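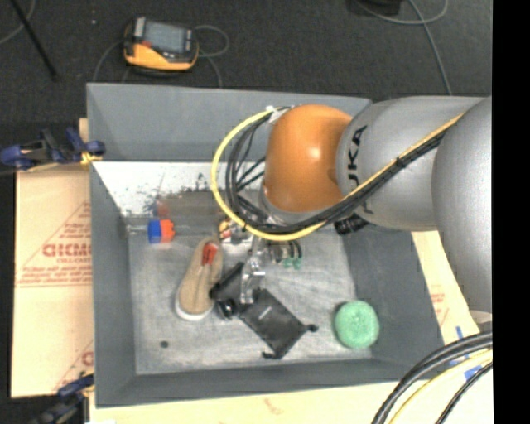 Glaze tips from my garage pottery

I get the same handful of emails every fall, usually right when people haul their bisque ware out and remember they have to put something on it. So I've pulled my answers together on one page. I fire electric, mid-range, in a small top loader next to the water heater, so if you're working with wood or gas or raku you'll need to squint at some of this.

Wipe your bisque. Yes, even if it came out of the kiln yesterday

I used to skip this one and I paid for it in crawling. Bisque picks up dust, hand lotion, sandwich grease, whatever is floating around. I go over every pot with a barely damp sponge, then leave it alone until the next day. If you dunk a pot that's still damp from sponging, it won't pull in enough glaze and you get that thin, brownish, starved look. If you're a hand cream person (I am, clay eats my knuckles), save it for after.

Mix it longer than you want to

A bucket that has sat for a month has a layer at the bottom like wet cement. Get right down in there with a gloved hand or a rubber spatula and bring it all up before you even think about the drill mixer. Then sieve it! I sieve every bucket at the start of every glazing day, 80 mesh, and I still find crusty bits off the rim. One pass for a bucket I used last week, two for anything older.

If your glaze sets up hard as a rock every time, a little Epsom salt dissolved in hot water will help keep it floating. Add it by the teaspoon, stir, wait ten minutes, look again. I once got impatient and dumped in half a cup and had pudding. It was a good celadon, too.

Write the water down

My friend Jhair Yupanqui got me into the habit of weighing a fixed amount of glaze in a marked cup before I dip. I keep a strip of masking tape on each bucket lid with the number that worked last time. If the cup weighs more than the number, add a splash of water. If it weighs less, leave the lid off overnight and scoop clear water off the top in the morning. I know real hydrometers exist. I had one, and it rolled off the shelf.

For test batches I mix 1000 grams of dry material, which fits nicely in a small ice cream tub with room to dip a tile. When I like a glaze on a dozen tiles and a couple of real mugs, I go up to 4000 grams, and that does me in a two-gallon bucket for a good long while. Don't jump straight to the big batch off one pretty tile. I have a bucket of something called Ramora Blue that looked like the ocean on a tile and looks like old dishwater on every bowl I've ever put it on. Anybody want it?

Counting while you dip

Three seconds for most of my glazes, said out loud, "one one thousand" and so on. Four for the white, because it's a weak little thing and goes see-through on me. Do the count the same way every time, and start when the rim goes under. If you're using tongs, dab the tong marks with a brush right away while the surface is still matte and drinking, then rub them smooth with a fingertip once they're bone dry. Wear a mask for the rubbing part, please.

Pouring the inside first and dipping the outside later is much easier on thin-walled cups. A thin wall can only soak up so much water. If I do both sides back to back, the second side slides around like gravy, so I do all the insides, go have lunch, and come back.

Wax, and what to do when you drip it

Wax goes on the foot and about a quarter inch up the side. Put a drop of food coloring in the wax so you can see where you've been. I use green. It burns off completely in my kiln, though try it on something you don't love first.

And when you drip wax somewhere you wanted glaze (you will), don't try to scrape it. I scraped for years. All you do is push it into the clay. Put the pot back through a bisque firing with your next load and start clean. For tiny spots I've had decent luck with a torch, but I've also cracked a teapot lid that way, so take that for what it's worth.

Sponges, brushes and the stuff you don't need

Cheap car-wash sponges cut into quarters are fine. So are old bread knives, yogurt tubs, and a lazy Susan from the thrift store for banding. The one thing I'd spend money on is a big soft mop brush for glaze, the kind that holds a ridiculous amount. Mine came from Londoño, a little art store a couple of towns over, and it has outlived two kilns' worth of elements.

Rinse brushes in a standing bucket, never in the sink. My sludge bucket settles overnight, I pour off the clear water, and the goop at the bottom goes into a second tub. Some people fire it as mystery glaze. Mine comes out a sort of tea brown with speckles and I put it on the outsides of flowerpots, nothing you'd eat off.

Loading without tears

Check every foot. Run a clean damp sponge over the bottom, flip the pot, look at it sideways under a good light. Then leave a finger's width between pots, and more than that around anything you know runs. I keep a stack of homemade cookies (flat clay discs with a coat of kiln wash) and put one under every new glaze combo until I trust it. Sota Nagano, who shares my firings, makes his with a little raised lip, and I've been meaning to copy him ever since a vase of mine let go all over a good shelf.

Kiln wash goes on the tops of shelves only. Not the sides, not the undersides, or it flakes down into your bowls and you'll be picking white crumbs out of a perfect tenmoku. Ask me how I know.

Then wait. I don't crack the lid until it reads under 200 F, and I pull the pots out when I can hold them bare-handed. If you hear pinging as they cool on the table, that's the glaze crazing, and those go in the flower vase pile at my house.

Keep a notebook

Mine is a spiral one with glaze fingerprints all over it. Date, what shelf, what glaze over what glaze, how long I counted. Put the layering in order, bottom coat first, and stick to it. I have a whole page from my first winter that says "blue + white, GORGEOUS" and I have never once been able to make it again.

Next page will be handles, and why mine used to fall off.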